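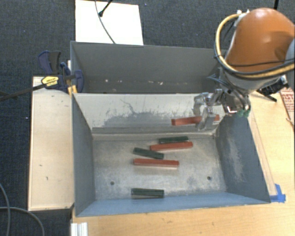

Bin Cell FAQ

I get the same handful of emails about how I keep the block-picking cell running, so I've put the answers in one place. I'm Ferdinand Aebischer and I look after the cell at Itero. If your question isn't covered, write to me and I'll probably add it (the tape question got in that way).

Why clamp the bins when you could bolt them down?

I move them! Every time we change to a different part, the bins shift a little, and I don't want a table full of old screw holes. A bar clamp holds well enough for the light stuff we pick. Get the jaw properly seated on the wall of the bin before you squeeze, then give the bin a good shove with your palm. If it slides, do it again.

What's the blue tape for?

Marking where the corner of the bin goes. I put the tape down after I've taught the positions, so if somebody bumps the bin I can push it back to the line and carry on. It does creep after a while, and I lay fresh strips whenever I reteach. Peel the old ones off first. I once left two sets on the wood and lined up to the wrong one, and spent most of a morning blaming the camera software.

Do scratches on the bin floor mess up the picking?

Less than you'd think. Our bins are scuffed all over, with dull patches and stains on the walls, and the red and green blocks still stand out fine. What does cause trouble is glare. A brand-new shiny bin is worse than a battered one, so if you've just bought yours, I'd rub it down with a gray scouring pad before you start tuning anything. And wipe out the dust afterward, please.

How do you route the hose so it doesn't snag?

Leave more slack than looks tidy. I like a big loose loop around the side of the arm, coming back underneath, with the cable running alongside it. Then I jog the wrist slowly to both ends of its travel and watch the loop the whole way. You're looking for the spot where it goes tight, or where it drops low enough to catch the rim of a bin. Don't zip-tie anything until you've done that. My first go at this was beautifully neat and it pulled a gripper wire out of its connector by lunchtime.

How often do you check the gripper?

Quick look every morning, proper check every 400 picks. The quick look is just opening and closing it with nothing in the fingers and listening for clicks. For the proper check I power down, lock out the controller and wiggle each linkage by hand. A tiny bit of play is normal on ours. If one finger has clearly more than the other, I swap the pins on both sides, even if only one seems bad.

It keeps dropping the long blocks. Help?

Nine times out of ten it's gripping too far from the middle. A long block held off-center wants to tip, and as soon as the arm speeds up, out it goes. Try these in order:

1. Clean the finger faces with a dry cloth.
2. Move the grasp point closer to the center of the block.
3. Slow down the lift, just the first part of it.
4. Only then turn up the grip force.

Everybody goes straight to number 4 (me too, for years) and it just wears out the fingers.

What about blocks right up against the wall?

Those are the annoying ones. The finger needs room to get down beside the block, and near a wall there isn't any. I have the arm come in along the wall with the fingers turned, and if it misses 3 times it gives up and moves to the next block. I nudge the leftovers out by hand with the cell stopped.

Can I use Clokby or Trollonix fingers on your setup?

Clokby, yes, with the spacer plate. Trollonix I haven't tried. Someone at Wieser told me they fit after a bit of filing, but I haven't seen it done, so treat that as gossip.

When do you redo the whole calibration?

Every August when the shop is quiet, and any time the table gets moved. Also after a real crash, even one that looks harmless. It takes me 2 hours with coffee. Check the tape last, once the arm is happy with its positions, and write the new numbers on the sheet inside the controller door.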